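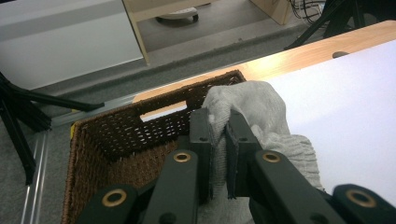

**Does a certified in-ceiling speaker sound better than one without the badge?**

Sometimes, at high volume in a big room, and the badge won't tell you how big or how loud.

Let that sit. Someone will want to argue already. Ask them to hold it until the end.

## Opening (keep it short)

- I install speakers in ceilings. I've done it for eleven years and I still don't trust the box copy.
- I get no money from any brand I mention tonight. Stimel sent me a pair to try and I sent them back.
- Gifty Tetteh asked for "something practical for people about to spend money." So, prices included.

## 1. What the spec sheet says

Read out the Stimel line: "reference-class theater impact from a discreet package." Pause. Ask what "reference-class" is measured against. I wrote to them in September asking the same thing and got back a PDF of the brochure.

Sensitivity figures are next. Makers don't all measure in the same kind of room, and a speaker mounted in a test wall will read differently from one hanging in a joist bay with insulation falling on it. Two decibels between brands on paper? I wouldn't pay for it.

Power handling: skip unless asked. Most living rooms idle along on a few watts.

## 2. The ceiling is half the speaker

Slow down here, this is the part people get wrong.

An open-back in-ceiling speaker uses whatever space is above it as its box. One bay might be sealed. The one next to it might run the length of the house. Same model, same day, different bass. I've heard it in my own hallway.

Back boxes fix a lot of this. They also cost money and rattle if the installer is in a hurry.

Tell the Illidgate story -- the duplex, $1,631 for the front three, and dialog coming from somewhere above the light fixture. The owner had been told that angled drivers would "bring the image down to the screen." They brought it down a bit. Voices still came from the ceiling. He put a $348 center speaker under the TV and stopped complaining.

(If Nahuel Gallardo is in the room, he did the wiring on that one and it was good wiring. Say so.)

## 3. Blind listening, such as it was

Be upfront: 3 listeners, one room, a bedsheet over the ceiling grilles. I wouldn't call it science.

- Đàm, the mid-priced pair: two of the listeners picked it for voices.
- Eto, $682 each: one pick, and that listener liked the treble, which I found hard.
- Stimel: no picks. Could be the room. I'd want to hear them again before saying more than that.

Levels were matched with a meter. Before I matched them, everyone liked the loudest one. Worth repeating, as a showroom demo rarely does this for you.

## 4. Where I'd spend it

- Surrounds and height channels in the ceiling: fine, go ahead.
- Front left, center and right in the ceiling: only if there is truly no wall or shelf to use.
- Subwoofer on the floor. I've yet to hear an in-ceiling one I would buy.
- Ask the dealer for a return policy that still applies after the holes are cut. Watch their face.

## Questions I expect

*"What about room correction?"* -- It helps with tone. It can't move a speaker from the ceiling to the wall.

*"Is the certification worthless, then?"* -- No. It means somebody tested something. Find out what, and at what distance.

*"Paintable grilles?"* -- Spray, thin coats, take the cloth backing out first. I have cleaned too many clogged ones.

Handout is by the door. Wiring diagrams are on the back, and the Đàm cutout size has been corrected in pen.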